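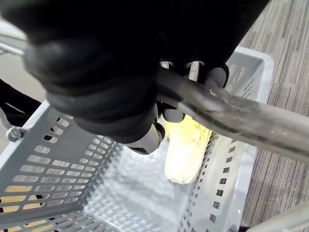
Par Shinji Koyama

Le quatuor Ikeda joue fort. C'est la première chose qu'on remarque quand on s'assoit au troisième rang de la salle Stalgate, et c'est aussi ce que lui reprochent les abonnés, qui préféraient l'ancien second violon, l'ancien répertoire et, pour certains, l'ancien chauffage. Le 19 février, la formation y donnait un programme Haydn, Bartók et une création de vingt minutes dont le titre occupait à lui seul quatre lignes du dépliant. J'ai tenu jusqu'au bout. Mon voisin aussi, mais il dormait.

Il faut dire que Prirnberg n'a jamais été tendre avec ses musiciens de chambre. La ville compte un orchestre, deux chœurs qui ne se parlent plus et un festival d'orgue en octobre auquel tout le monde dit être allé. Le quatuor à cordes, lui, passait pour une affaire de retraités et de professeurs de solfège. Quand les Ikeda s'y sont installés, on leur a prêté une ancienne salle des ventes, 60 chaises pliantes et un piano dont ils n'avaient aucun usage. Le piano y est toujours. On y pose les manteaux.

Les premiers concerts ont attiré la famille, puis les amis de la famille, puis un critique qui s'était trompé d'adresse et qui est resté. Il a écrit que l'altiste attaquait Bartók « comme on ouvre un colis ». L'altiste a découpé l'article et l'a collé dans son étui. La saison suivante, il a fallu déménager à Stalgate, 500 places, une acoustique de bibliothèque et un bar qui ferme à l'entracte. 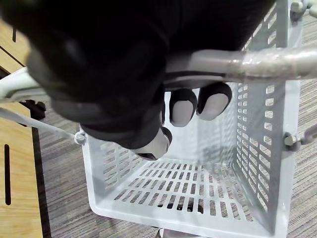 Reste la question de la tenue d'archet, sur laquelle un quatuor peut se fâcher pour dix ans. La violoncelliste des Ikeda défend une main souple, presque paresseuse ; le premier violon, formé à l'ancienne, serre. À la répétition à laquelle j'ai assisté, il tenait son archet comme on tient l'anse d'un panier, les doigts par-dessus, le pouce recourbé par-dessous, avec l'air de quelqu'un qui ne le rendra pas. Le son, je dois l'admettre, était superbe. La violoncelliste l'a admis aussi, une demi-heure plus tard, en regardant ailleurs.

Ils répètent tous les matins, de neuf heures à ce que l'un d'eux claque la porte. Le reste du temps, ils préparent l'enregistrement des trois quatuors d'Irnaver, compositeur local dont l'œuvre complète tient dans un carton à chapeau. Le label annonce un tirage allant jusqu'à 2 000 exemplaires, chiffre qui a fait rire le quatuor pendant toute une pause. Le deuxième mouvement du dernier, un adagio avec sourdines, mérite pourtant mieux que ce carton : une mélodie de huit mesures que chacun reprend à son tour, un peu plus bas, un peu plus lentement.

C'est par lui que s'est achevée la soirée, en bis. Mon voisin s'est réveillé à la troisième reprise et m'a demandé de qui c'était.

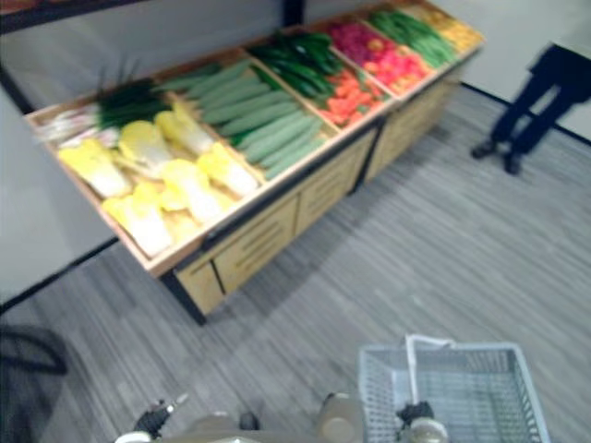 Choux chinois et autres légumes à l'étal.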